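Osska Two-Arm Tabletop Cell

Equipment list › Shared cells › Osska

The Osska is a two-arm cell for light handling work on small containers, cups, tins and similar goods. The arms sit on opposite rails of a black aluminum extrusion frame, with a wooden tabletop between them. Both carry parallel grippers with two fingers.

Setup

Clamp the frame to the table before powering the arms. Check both clamps on the top rail by hand at the start of each shift — they work loose with vibration. Home the left arm first, then the right. Run the Grodon check routine at low speed, 3 passes per arm, with the table clear. Load the goods after that.

The green perforated metal riser can be stood on its legs as a shelf or used as a base for small containers. Stored positions depend on its height, so pick the matching program before you start. 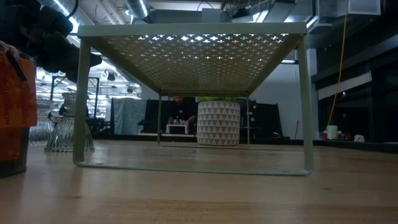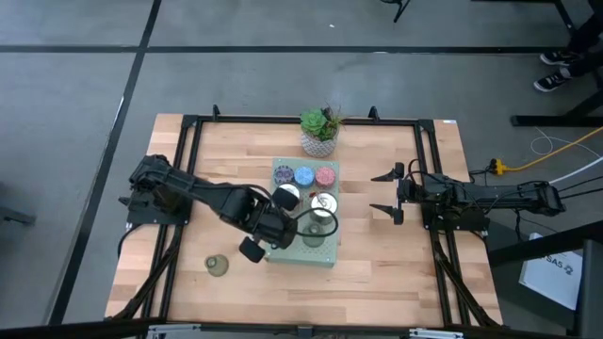

Hevadholm Handling Workshop — Equipment Group

Cables

Most stoppages on this cell are cable trouble. Leave enough slack at the wrist for a full turn, but keep the loop off the goods. If a loop settles over a cup or can, stop the arm and lift the cable clear by hand. Do not jog the arm out of it. Keep floor cables outside the black tape lines when you move a stand.

Care

Wipe the finger faces daily with a dry cloth. Replace the finger pads every 1,000 cycles, or sooner if glass starts to slip. Check the base bolts on each rail every 2 weeks. Nogueira pads fit both grippers; the older thick pads do not, and will throw off the closing width.

After any pad change, run the gripper zero again and test on a tin before going back to glass.

Repairs

Joint covers stay on unless Marcelino Damasceno has signed the repair sheet. Spare wrist cables are in drawer 4. Write the arm (left or right) on the tag of any part you take off.

Page last changed 12/11/2019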